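Plumach Finger Pad Kit for two-finger grippers
Sold by Skedska

I look after the arms on our bench, and worn pads used to eat my afternoons. The Plumach kit comes with 4 pads, a tube of cleaner and a little hex key (keep it, you'll lose your own). It fits the Wostetti wrist straight out of the bag — no shims, no filing!

Before you start, open the fingers all the way and park the arm clear of the table.
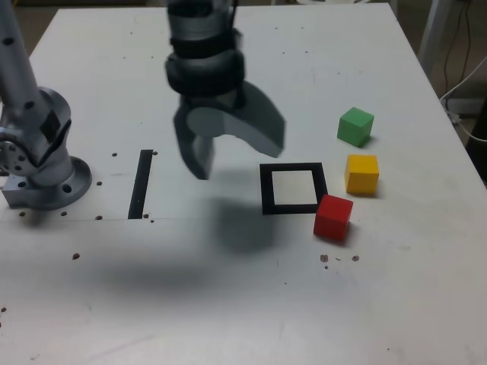 Then cut the power and let it sit for 60 seconds. Peel the old pads from the tip down, wipe off the glue, and press the new ones on hard. I like to check the finger screws while I'm in there, as they do creep loose.

My test after a pad change is plain old block stacking inside a taped square. Red, yellow, green, slow speed first.

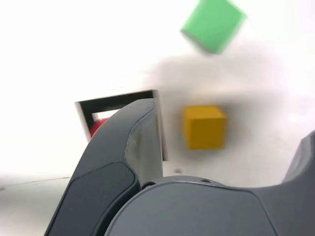
How often should I change the pads?
I go by feel. Once the surface gets shiny or a block starts to twist in the grip, swap both sides together. Never just one.

If your blocks land a bit off to one side, redo the finger zero before you blame the pads. I skipped that in June and wasted a whole morning on it. 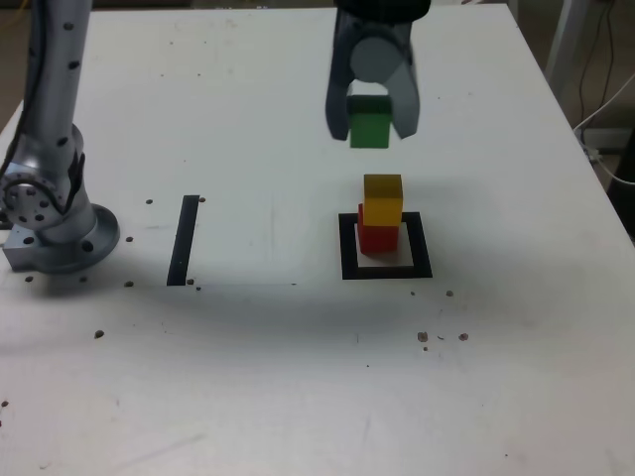

I run 100 picks at low grip force and then bring it back up to normal. Spare cleaner is sold separately, and one tube goes a long way. Store unused pads flat in the bag, out of the sun.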